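girden-sync – README

Time alignment and pose cleanup for hand-held gripper recordings. Takes raw session folders, spits out episodes you can train on.
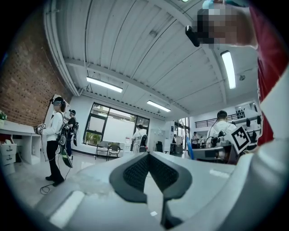 Status: works, rough edges. The old Plerex scripts are gone, don't mix outputs from the two. Anything exported before April needs a re-run, the clock offset had the wrong sign. My fault.

What it does
reads gripper video, headset pose and jaw width
finds the offset between the streams
smooths the pose, flags jumps
cuts into episodes, writes one folder per episode

What it doesn't do
No calibration. Use Sieglinde's tool for that and drop the result in calib/ before you start. No face blurring either, that has to be done upstream. Importer doesn't check, so you check.

Running it
Copy config.sample to config.local, set the session root, then
girden-sync run --session PATH
Add --dry to see the cuts without writing anything. Do this first. Really.

Settings people ask about
max_gap: 2 frames. Higher and the smoother invents motion.
min_len: 600 ms. Shorter clips are nearly always a bumped trigger.
queue: 700. Lower it if you run out of memory.
marker_mode: strict or loose. Strict drops every frame where the marker corners don't resolve. Loose interpolates – fine for slow work, bad for anything with a flick of the wrist.

Current set
1,259 episodes after filtering. Split file is in splits/, made by session and not by episode, please keep it that way. Osamu tried shuffling episodes and the validation numbers looked great for all the wrong reasons.

Known problems
Fisheye edges: corner detection gets unreliable out there, reprojection error climbs fast. Weighting is a hack, see edge_weight.py.
Two operators close together: headset pose sometimes swaps. Detector catches the big jumps, misses slow drift.
Overhead lights blow out the exposure when the gripper tilts up. Frames are kept but flagged overexp.
Left/right lables reversed in the Heitmann sessions. Fix is in a branch, not merged.

Todo
merge the above
tests for the episode cutter (there are none)
get Eckhard's viewer to read the flags file

Questions to Kelly Inskip or Sena Zakaria. Put the session name in teh subject line and attach sync.log.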